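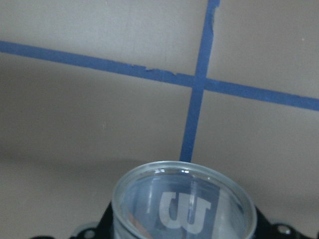

Have you ever wondered why tape sticks to things? I think about it a lot, probably more than a grown-up should. I wrap presents badly, so I use a ton of tape and I get plenty of time to stare at it.

Let's start with glue, the kind in a bottle. When you squeeze it out it's runny, and it flows into all the teeny bumps and dips in the paper. Then it dries and goes hard, and now it's holding on to all those bumps. Good luck getting it off!

Tape is different. The sticky stuff on tape never dries hard. It stays soft and a little bit squishy, sort of like super thick honey that can't quite make up its mind whether it's a liquid or a solid. When you press on it, it oozes into the tiny dips in whatever you're sticking it to. That's why you should rub tape down with your thumb. The harder you press, the more it touches, and the more it touches, the better it sticks.

But why does touching make it stick at all? Well, everything is made of bits called molecules, which are way too small to see. When molecules get really, really close, they tug on each other a tiny bit. One little tug is nothing. Millions and millions of little tugs together can hold your drawing on the fridge!

Now, why does some tape come off the wall nicely while packing tape rips the paint (ask me how I know)? The people who make tape can choose how strongly it grabs. Painter's tape is made to grab gently, so you can paint a neat line and then peel it away. Packing tape grabs hard, because your box has to survive a long bumpy ride in a truck.

Dust is tape's worst enemy. If you stick a piece to a dusty shelf, it grabs the dust and has no room left to grab the shelf. Same thing with crumbs, and dog hair, and sand.

Try it yourself! You need 2 pieces of tape, both 6 inches long, and a clean table. Rub your finger all over the sticky side of one piece. Leave the other one alone, except for the very end where you hold it. Press them both down and peel them up slowly. Which one was harder to pull? Your skin has oil on it, even when your hands look clean, and oil gets in the way just like dust does.

Then try the same thing on a brick, or a sweater, or a banana. I liked the banana best.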